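Sorting the Shared Laundry Room: What We Tried and What Stuck

Project report, second-year Household and Interior Studies
Group: Domnica Mihăilă, Emilian Gavrilă, Rocío Ocampo
Supervisor: Octavian Stoica

1. Why laundry

Our first proposal was about kitchens. So was everyone else's, and we were asked to think again. Rocío pointed out that the laundry room at Flendthorpe had been annoying all three of us since April, and that we might as well get marks for it.

The question we settled on was a small one: does clean clothing get put away sooner if there is a proper surface to fold it on? We left out ironing, which none of us does.

2. Method

We kept a log for each load, from the end of the wash until the last item left the room. Residents wrote the times on a sheet by the door. Over the whole project we got 238 usable entries. Several more were unusable, including one that read "later".

For the first half, people folded wherever they liked. For the second half we put in a large table with a cloth over it and asked them to fold there. Emilian made a layout drawing, which is in the appendix and is better than the rest of this report.

3. What happened

The median load left the room much sooner with the table in place. We are fairly confident about this. We are less confident about why, as the table also took up the space where people used to leave their bags.

Socks did not improve. Under both arrangements they were the last thing to go, and a few outlived the project.

The side tables caused more trouble than we planned for. A table on casters is handy for moving clothes away from the machine, but whatever is put on it tends to stay there - and then it gets company.
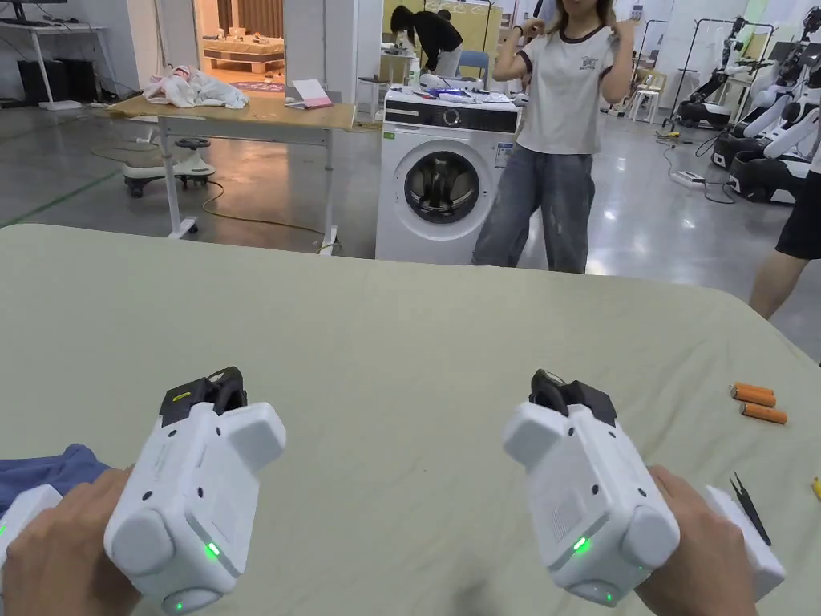

The same goes for the top of a washing machine. It is flat and at a good height, and bottles settle on it within a day. We tried a notice asking people to keep it clear. The notice was later found under a bottle.

4. Costs

The whole thing came to 1308 lei, mostly the table, which we bought second-hand from Iordache. The cloth was extra and Domnica would like it recorded that she chose the colour.

5. What we would change

We would log the type of load, as bedding and T-shirts are hardly the same job. We would also run the two halves in the opposite order with a second group. Octavian Stoica suggested this at the start and we have now come round to it.

The log sheets are in the blue folder in the department office. The table is staying where it is, at least until somebody needs it for dinner.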